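One drawer at a time: a talk with the woman who empties Skostondale's spare rooms

June 20, 2018

She was late, then I was late, so we did most of this on the stairs. She runs a one-woman clearing and sorting business out of a van with a dent in it, and she'd rather I didn't use her name. "Put the work in. People can find me if they want me, the number's on the van."

Fine by me. What follows is from two hours of talk, most of it while she was doing something else. I've tidied the order a bit.

How it started

January, a few years back. Her aunt moved to a smaller place in Skostondale and asked for help with one bedroom. One bedroom took nine days.

"I didn't know what I was doing. I took everything out at once. Every drawer, the closet, under the bed. Then it's ten at night and there's no place to lie down, and my aunt is sitting on a suitcase, crying about a tablecloth."

She doesn't do that now. One piece of furniture, start to finish, then the next. She won't open a closet untill the dresser is done.

Why the dresser?

"It has a top. That's all. You need somewhere to put things while you think, and it's at the right height so your back holds up. The bed is too low and the floor is a disaster."

The top gets cleared first, then it becomes the sorting spot. Whatever turns up goes there, a few things at a time. When it's full you stop and deal with it. She is strict on this. I watched her tell a grown man to put a stapler back in the drawer it came from, as there was no room for it yet. He put it back.

What turns up

Food. I was expecting letters, photos, old watches. She laughed at me.

"Snacks. Always snacks. Kids' rooms, sure, but you should see home offices. Chip bags pushed flat at the back. Candy bars. A soda someone was saving. Grown-ups with a perfectly good kitchen downstairs."

Does she throw it all out? No. Opened goes straight in the trash, no discussion. Sealed gets its date checked, and if it's good it goes to the kitchen in one trip at the end.

"One trip. If you walk down with a candy bar you'll be down there half an hour. You'll make a sandwich. I have lost people to sandwiches."

Then there's the stuff with no category. Foam bits, rubber feet, a piece of some toy. Things that might be a toy or might be packing. She picks each one up and gives it one question, out loud: what does it go with? If there's an answer it goes with that. If the owner starts with "well, it could be" then it's the box.

She had a gray chest of drawers going when we talked, the flat square top in use, a Coke can and a crumpled blue snack bag on it, a chocolate bar too, the cardboard box open on the right with a flap out. 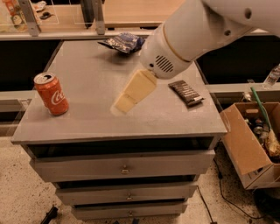
The box

Always on the same side, always open. She's right handed so it's the right. Left-handed clients get it on the left and she just copes.

"Flaps out. People leave the flaps half shut and then they're posting things through a slot, and half of it ends up on the rug."

She won't use a nice box. Tried it, bought a stack of lidded fabric ones from Flido and clients kept them. Worse, they kept them full. Cardboard looks like it's leaving, she says, so it leaves. She gets hers flat from the back of the Jurić store for nothing and tapes the bottoms in the van.

When it's full it's closed and it goes out to the van that minute. Not the hallway. I asked what was wrong with the hallway and got a look.

Which drawer first

Top one, but only partway. Her own habit and she isn't sure it's a good one.

"You pull it all the way out and you see everything and your heart sinks. So a few inches. Take what's at the front. Then a bit more. By the time it's open all the way it's half empty anyway."

The other drawers stay shut. Completly shut, no peeking. She says the bottom drawer is where people put what they can't decide on, so it should come when they've had some practice. Sweaters in the middle, usually. Cables too. Cables are her least favorite thing in the world. Her most in one drawer is 41, she wrote it on the lid of the box and the client asked to keep the lid.

On scuffs and knobs

I'd wondered if she pushes people to replace old furniture. She doesn't, and gets a little heated.

"A scuffed drawer is a drawer. It opens? It shuts? Leave it alone. Tighten the knob. I carry a screwdriver and I've tightened more knobs than I've thrown out dressers, by a lot."

Soap on the runners if they stick. Plain bar soap, dry. A client once paid for a whole new set from Plornosport and then filled it with exactly what was in the old one. She helped carry it up. Still annoyed about the stairs.

What it costs, what it doesn't

She charges by the piece of furniture and not the hour. $100 for a dresser, closets more, garages she'll look at first and then decide. By the hour made people rush, and then they'd ring her a week later wanting something back out of the van.

Do they get it back?

"If I've still got it. I hold boxes for a bit. I don't tell them that up front or they'd never let go of anything." She thought about it. "You can print that. They don't read."

Last year she did 114 pieces. She has them in a notebook, with small drawings of the handles.

Her own place

I asked. She was wiping down a drawer and kept going for a while before she answered.

"There's a chair. You can't sit on it."

How long has it been like that?

"It's a chair, it's not a dresser. I don't do chairs."

She had another job across town and needed the box out of the way of the door, so I took one end of it and we went down.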